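I bought the Elov variable-temperature kettle in February to replace a plain one that had lost its lid catch. It has been in daily use since, mostly for green tea and pour-over coffee, and this review covers temperature accuracy, pouring, limescale and the spare parts situation.

## Controls and accuracy

The temperature is set on the handle in steps of 5 degrees, up to 100. The last setting is kept when the kettle is lifted and lost when it is unplugged. I would have preferred the setting to survive both.

I checked the readings with a Nouri probe thermometer borrowed from Nasrin Sharifi, who uses it for cheese. With the kettle half full, the water was within two degrees of the display at every setting I tried. Near the minimum fill line it overshoots. The element carries on giving off heat after the cut-out, and there is not enough water to absorb it. If you make single cups of green tea, fill to the second line and accept the waste, or wait a minute before pouring.

The hold function keeps the set temperature for 10 minutes and then switches off with two beeps. The beeps can't be silenced. Pressing the button again during the hold cancels it instead of extending it, which caught me out several times in the first week.
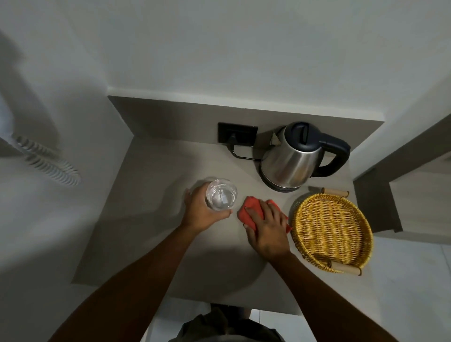
Placement matters more with this model than with a plain kettle. The vent is at the rear of the lid, so steam goes towards whatever is behind, and under low cupboards it will collect on the underside. The lead is short, with a storage channel under the base that takes up any excess. A socket low on the backsplash suits it well: the thin cord drops to the worktop and runs along the surface to the base, with nothing hanging over the front. With a socket on the side wall of a deep counter you may find the reach marginal, and an extension lead is not a sensible answer for an appliance of this rating. Measure first.

## Pouring

The spout is a compromise between a gooseneck and an ordinary lip. It pours slowly enough for a filter cone and fast enough for a pan of pasta, though it does neither especially well. Below a quarter full the stream breaks up unless the kettle is tipped sharply. The Urkent gooseneck, which I used for four years, is better for coffee and worse for everything else.

The handle stays cool. The lid does not, and the release button sits close enough to it that I now use a cloth when refilling after a boil.

## Limescale

Our water is hard. Scale was visible on the floor of the kettle after nine days and had reached the lower edge of the sensor by the third week. Citric acid cleared it in one treatment. The manual asks for descaling every month and I would treat that as a minimum - a scaled sensor reads low, and the kettle then overheats the water to compensate. The mesh filter unclips for rinsing, but the clip is thin and I don't expect it to last.

## Spares and support

Filters and lids are sold separately through Jurnow. I ordered a spare filter, which arrived in a plain envelope and fitted. The base is not listed. I wrote to ask and had a reply from Upendo Ondieki at their parts desk, confirming that bases are supplied only under guarantee. The switch is rated for 4000 cycles according to the leaflet, which at our rate of use is less than three years.

## Verdict

Good temperature control at half full and above, average pouring, poor parts cover. For tea it is worth the extra over a plain kettle. For filter coffee, buy the Urkent. I have kept mine, and will add a note here when the filter clip goes.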